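Tullholm Bedside Cabinet, grey
Fureck Contract Furniture

Product code: TUL-B1
Sold singly or in packs of 6
Delivery: 12 working days

The Tullholm is a small bedside cabinet for student rooms, hostels and staff accommodation. It comes fully assembled, so there is nothing to build on site. Lift it off the pallet, put it by the bed and take off the film.

It was drawn up by Orest Melnychuk to go with the Ernwood single bed, and the top sits level with a standard mattress on that frame. It also works with most other beds of a similar height.
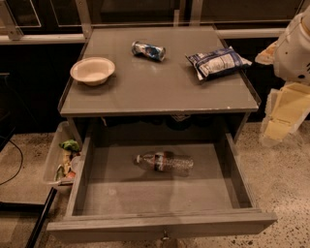

The drawer runs the full width of the cabinet and takes a load of up to 12 kg. Runners are held by two screws each side and can be changed with an ordinary screwdriver. Spare runners, feet and drawer fronts are kept in stock for all cabinets bought from May onwards.

Cleaning
Wipe with a damp cloth and mild washing-up liquid, then dry. Do not use scouring pads or bleach. Small chips can be touched in with the Fureck repair pen (grey), sold separately.

Options
Drawer lock with 2 keys
Wall fixing bracket
Felt pads for hard floors
Quiambao reading lamp, clip-on

Locks have to be ordered with the cabinet - they can't be fitted afterwards.

Orders of 60 or more are delivered on our own lorry and carried to the room, provided there is a working lift. Smaller orders go by pallet to the kerb.

Guarantee
Five years on the body, 2 years on runners and locks. Keep your delivery note, as we ask for the batch number on it with any claim.

Prices on this page were last checked on Fri 30 October and do not include VAT.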